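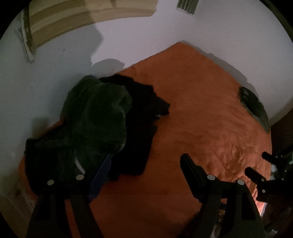

Section 6: Setting Up Your Komley Heated Drying Rack

Before you start

Read this section all the way through before plugging anything in. The rack is meant for indoor use only. Choose a level floor with at least 2 feet of open space on every side, and keep the rack away from curtains, bunk ladders and bedding.

Caution: Do not use the rack in a bathroom or within reach of a sink.

Opening the rack

1. Stand the folded rack upright with the Komley label facing you.
2. Release the strap and pull the two legs apart until both side braces click.
3. Lift each wing until it is level, then slide the support rod into its slot.
4. Press down lightly on the center bars. If the rack rocks, fold it and repeat step 2.

Note: The wings can be used one at a time. In a narrow room, leave the wing nearest the wall folded down. 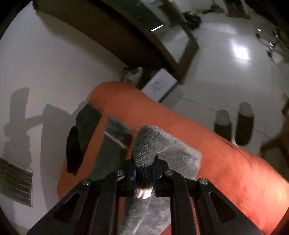 Loading

5. Spin or wring everything first. Items that drip should not go on the rack.
6. Hang heavy pieces over the center bars and light ones on the wings. Towels dry faster over two bars than folded over one.
7. Leave a gap between items. Turn thick fabrics once, halfway through the cycle.

Caution: Never cover the control box, even with a thin cloth. The cut-off switch will trip and the rack will stay off until it has cooled.

Setting the timer

8. Plug the cord straight into a wall outlet. Do not use an extension cord.
9. Turn the dial to the number of hours you want. Start with 2 for shirts and 6 for towels or jeans.
10. The green light comes on when heating begins. The bars feel warm, not hot — this is normal.

Note: A faint smell during first use is harmless and goes away with the window open.

If the rack does not heat

Check the outlet with a lamp. If the outlet works, unplug the rack, wait for the bars to cool, and try again. If the light blinks red, stop using the rack and contact the Zollton service desk. Have the model number ready; it is printed under the control box, next to the cord.

Bars and wings can be ordered separately. Quote part code 100 for the standard bar. The Limsakul cover fits this model but must be removed before heating.

Text for this section by Lautaro Saavedra. Continue to Section 7 for cleaning and storage.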